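4 August 2020

# Second month with the arms

We build small gearboxes at the Brondton site, and since the start of the summer part of the bench work has been done by a pair of robot arms. The software that runs them is called Sikder. A few people have asked me how it is going, so I am writing it down.

There are 14 of us on the floor, same as before. What has changed is the shift. I used to fit 275 gears on a good day and my thumbs knew about it. Now I set out the parts, start the cycle and deal with whatever stops. On the Hullia order, 1,000 units, I did the shimming and the final check by hand and left most of the placing to the arms.

I miss the rhythm a bit. You could talk while you worked, and now two of the benches are turned to face the wall. Pay is the same, though the grade for "setter" is still being argued over and I would like that settled before the next order comes in.

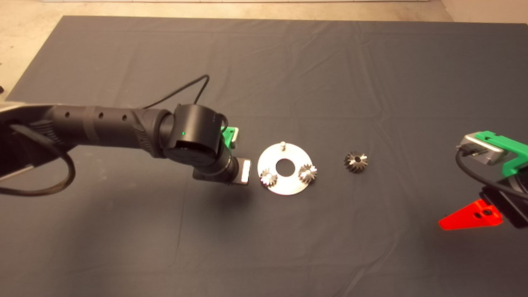
*Two gears on the plate, the third still on the cloth.*

Training was eight hours, spread over two mornings. I would have liked more on fault codes — the sheet only covers the common ones. Next month we start on the Undeck housings, and those have a smaller bore.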